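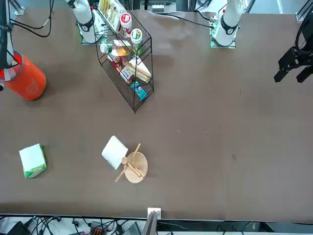

Minutes of the pantry and kitchen table meeting, Endcombe House
January 10, 2018
Minutes taken by: Chrysanthi Economou

1. Minutes of the last meeting
They were read and accepted. One correction: the invoice from Sarantis was for 43 euros, the number was written wrong.

2. The wire rack
We discussed how the groceries are kept on the black rack. Bottles stand on the upper level, and a small white one lies on its side lower down. It was agreed that all bottles will stand upright on the upper level. The snack boxes go below, standing straight. The teal box can stay at the bottom.
The sandwich in the triangular wrapper should not be on the rack. Fresh food goes to the refrigerator, with the name and the day written on it.

3. The table
The tissue box, the paper towel and the round cutting board are all left on the lower half of the table. Two members find this practical, the others want more place for preparing food. Decision: the tissue box stays, the paper towel gets a holder on the wall, and the wooden board is put away after washing. Please do not leave the board in water.

4. Purchases
The offer from Grotis for a towel holder is 31 euros. The offer from Triveo is lower but the delivery is only in March. We take the one from Grotis. The kitchen budget until summer is 100 euros and was not changed.

5. Other
The list for cleaning the shelves will hang on the door. Each person signs after finishing.

Absent with notice: 3 members.
The next meeting is in March, in the same room.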